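Notes > Kitchen > Built-in microwaves

Trim kits and the gap at the back

2021-07-12

The cabinet shop in Guvcombe asked for final opening sizes before they cut the tall unit, so I spent an evening with the Hestent and Zimo install sheets. They do not measure the same thing. Hestent gives the rough opening, meaning the hole in the carcass. Zimo gives the finished opening after face trim. Mixing the two costs you 15 mm on the width, and a trim kit will not hide that.

Depth is the other problem. The sheet lists body depth without the plug. A straight plug needs almost 40 mm behind the case. A right-angle plug needs less, but moving the outlet into the next cabinet removes the question. I did that, with a 2-inch grommet through the side panel.

Venting: the Zimo draws air at the bottom front and exhausts at the top front, so the trim has to stay clear on both edges. The Hestent exhausts to the rear and wants 200 mm above the case. That ruled it out for me.

Shelf height is personal. Marjan Nikzad set hers so the cavity floor is at elbow level, and I copied it. A full plate should come out level, without lifting over your shoulder. 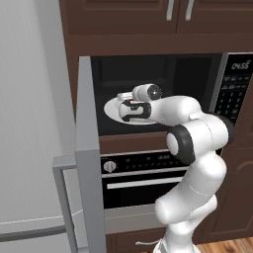 Built-in microwave in dark brown cabinetry, oval plate inside.

Shelf goes in during August. Door swing and filler strips in the next post.

Filed under: Cabinets & Openings, Appliances

Comments

Arnel Cabanatuan: Does the Zimo sheet give a tolerance on the finished opening? Mine only has the nominal.

Rosine Pichon: Check the shelf for sag before you fit the trim. I had to shim mine afterward.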